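Simulation Evidence Under the Valleck Rules: Frequently Asked Questions

Maintained by Remo Schwaiger. Last revised in November. Send corrections to the Heston office, and please read the whole page first.

Why does Valleck have rules for simulated runs at all?

We kept getting safety cases that leaned on them. A supplier would say its mobile manipulator had done 2000 clean runs in a virtual house and ask us to shorten the supervised hours on the real floor. Sometimes the claim was fair. More often we couldn't tell, and a number we can't check is not worth much to a reviewer.

Does a rendered house count as a test site?

It counts as a place to find mistakes cheaply. Doorways are a decent subject for this. A two-armed machine going from one room to the next has to keep its elbows in and its grippers clear of the door, and a bad planner will usually show itself there.
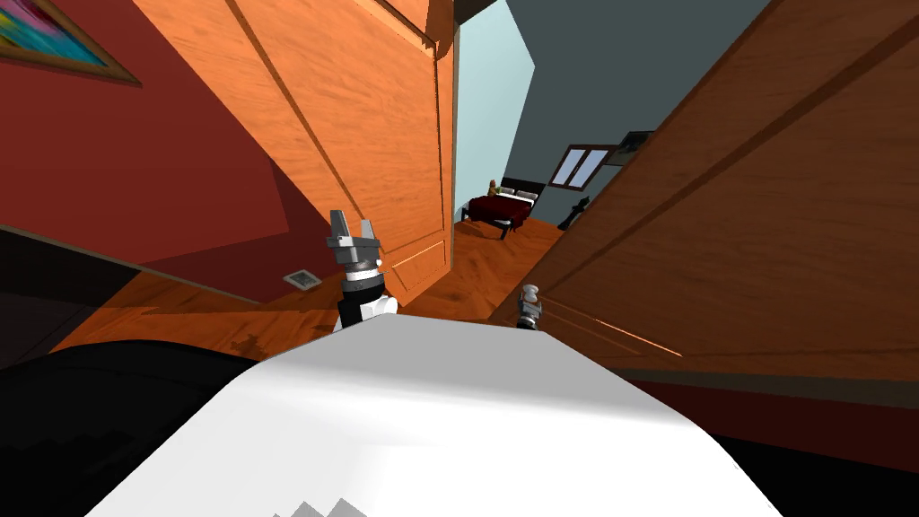 What it doesn't give you is a sticky hinge, a warped board or a cat. If your report says "validated in a home," and the home was a mesh file, we will send it back.

How many runs do you want to see?

At least 200 per task, with the failures left in. We are wary of very large counts. Last year we read a Ladefoged submission with 800 runs of one task from one starting pose, and it told us less than a small set with the start moved a little each time.

What is a "failure left in"?

Any run that was stopped, reset or thrown out, for any reason, including "the simulator glitched." You may well be right about the glitch. Log it anyway and let the reviewer decide. We have seen a collision written up as a rendering problem one time too many.

Do we need a clearance rule for surfaces?

Yes. State the smallest gap you allow between fingertip and furniture during an approach, and say how it was measured. The Heston default is 5 mm for an open, empty gripper. Recessed panels and grooves need their own line in the report, because many collision models treat a tabletop as one flat sheet.
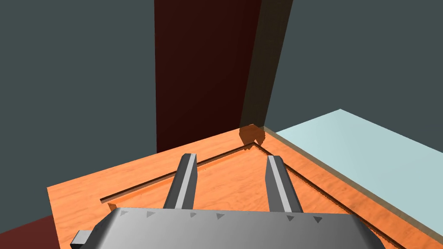

Open gripper over a tabletop with a recessed groove, simulated view.

Can we use wrist views as proof of clearance?

As supporting material only. A picture looking down the fingers is poor at showing height, and people read into it what they hope is true. Give us the distance log.

Our vendor says Demon is "certified realistic." Is that enough?

Certified by whom? Demon is a perfectly usable simulator, and we run it ourselves. We don't know of any test that would earn it that phrase. Tell us the version, the contact settings and the friction values, and skip the adjective.

Will following these rules make our robot safe?

No. They make your paperwork easier to argue with. Supervised hours on the real floor are still required, and no simulated result removes the last block of them.

When are submissions reviewed?

Monday mornings. Anything that arrives without a failure log waits until there is one.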